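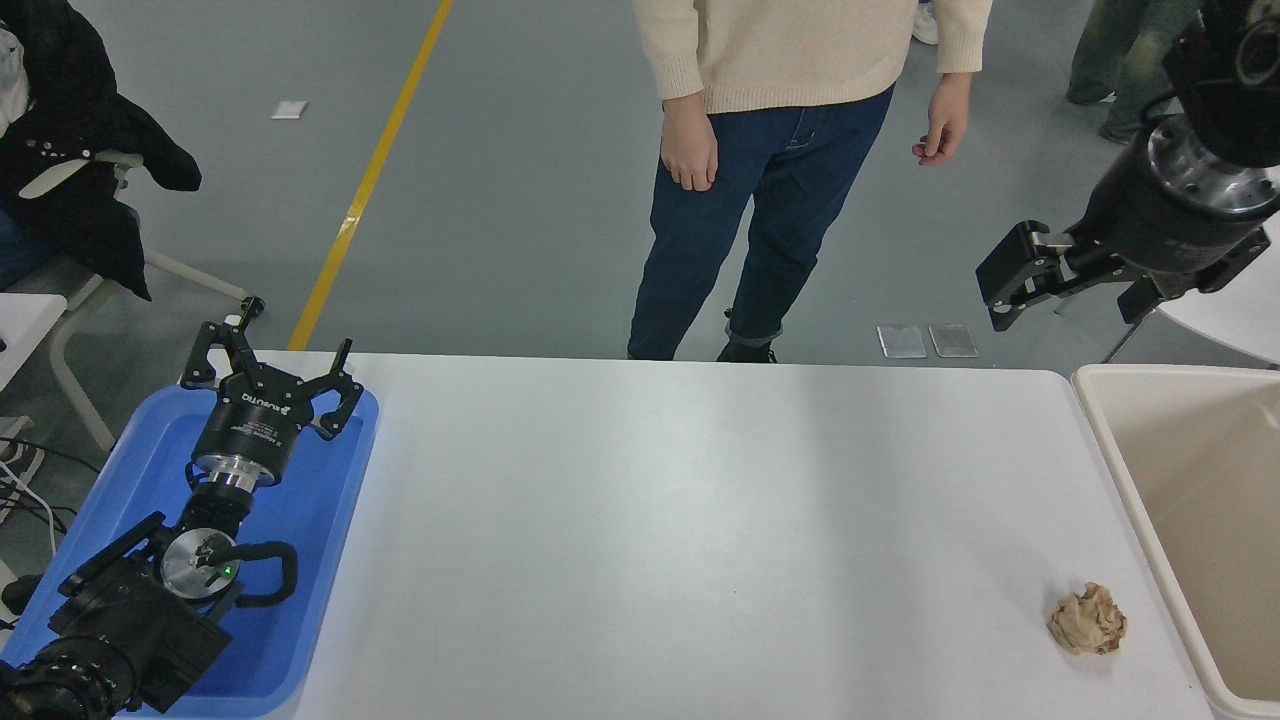
Draltus recording kit: two months in

Last updated April 30, 2022

We bought the Draltus kit to collect demonstrations for our two-arm setup, and I've become a bit of a fan! The task we started with is as plain as they come: pick up a crumpled ball of paper and drop it in a bin at the end of the table. Plain, but paper is awful to grip well (every ball crushes differently), so you need lots of varied examples before a policy learns anything worth having.

The best part is the episode browser. You finish a take, tap keep or toss, and you're straight into the next one. With our old scripts I was lucky to get 14 clean takes in an hour. Now I get 30, and my shoulders don't hate me afterward. Kerstin Hellström picked up the controls in one morning and now records smoother grasps than I do, which stings a little.

I also love how it lines up the camera video with the joint readings. I spot-checked 7 episodes by hand, stepping through the moment the fingers close, and every one matched.

Some gripes. The label editor only lets you undo 2 steps, so one careless relabel can cost you a whole batch. The foot pedal cable is too short. And exporting to our Westerberg trainer needed a small converter, though support sent me a working one the same afternoon.

Would I buy it again? Yes, gladly. We're moving on to folded towels in June and I can't wait to see how it copes with cloth.

Tyra Sjöberg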